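Student Projects > Robotics > Term Reports

Print this page | E-mail this page

Is the Tornska home simulator worth the license?
Gordon Lemieux and Roos Van der Linden

Our group got a trial license for Tornska, a simulation package that Steletti sells to schools as a cheaper way to teach two-armed robots to do housework. The sales page says students can go "from login to a cleared table in one afternoon." We had until July to find out if that was true. For us it was not.

Installing it took most of a morning on the lab machines at Lerkham. After that the package ran fine, and we want to be fair about that. The rooms load quickly and the arms respond to the controls without much lag. But the tutorial covers one kitchen and one cup, and the cup is always in the same place. Once you pick a different room you are on your own.

We ran 200 trials of a simple job: drive across a room, reach a small table, pick up a dish and hold it. We counted a trial as good if the dish was still in the gripper after 60 seconds. By that rule 591 would have been a nice number of successes over the whole term. We stopped at 200 because the failures kept repeating.
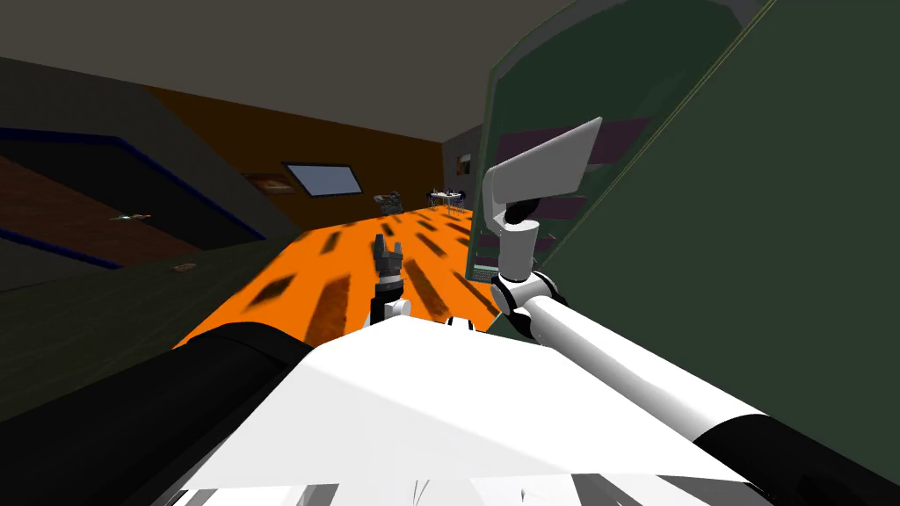

Most of the trouble was with the view from the robot. Its own body takes up a lot of what the operator gets to see, and the left arm is easy to lose behind it. Roos drove most of the early trials and kept asking for a second viewpoint. The menu has one, but it is grayed out in the school version. Steletti's support desk told us it comes with the full license, which costs $400 more per seat.

Contact is the other weak spot. Some dishes slid out of a closed gripper and some stuck to a finger after it opened. We tried changing the friction settings and got different failures, so we put them back.

Gordon thinks the Schouten kit, which we used last year, is still the better buy even though its rooms look plain. Roos disagrees and would keep Tornska for practicing navigation only. We did not test either one against a real arm, so we can't say how much of what we learned would carry over. The sales page says all of it does. We asked for the data behind that and had not received any when we turned this in.

Print this page | E-mail this page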